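June
by Abdelkrim Ouazzani

Print this page | E-mail this page

Table Service, handout 6: the simple cover

Hello again! I promised I'd write up what we did on basic place settings, as half of you were scribbling on the backs of menus and I know how that ends. We're only doing the simple cover this week – the one you'd lay for a family lunch or a canteen supper. The formal dinner, with all its glasses, waits until handout 9.

I was taught this at the Rusten by a head waiter who carried a folded napkin to measure with, and I still think in napkins. Start with the plate. It goes down first and everything else takes its place from it, so if the plate is crooked you'll be shuffling forks all afternoon. Keep it two fingers in from the edge of the table. If there's soup or dal, the bowl sits on the plate and travels with it (please don't carry them separately, I've seen the Prulamard carpet).

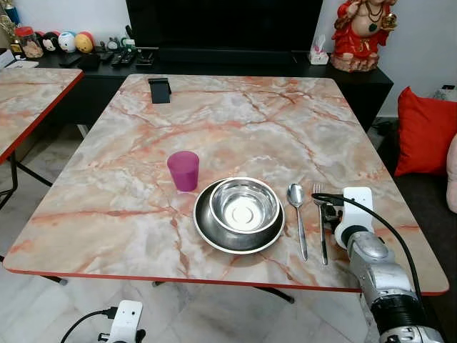

Unit 2: Covers without a knife

Cup on the left, bowl nested on the plate, then spoon and fork together on the right, handles towards the guest. Lena asked why the fork isn't on the left. In the formal cover it would be, but with no knife on the table I like the pair side by side – one reach and you've got both.

For next time, lay seven of these at home or in the training room and read Pelletier, chapter 7, up to the bit on napkins.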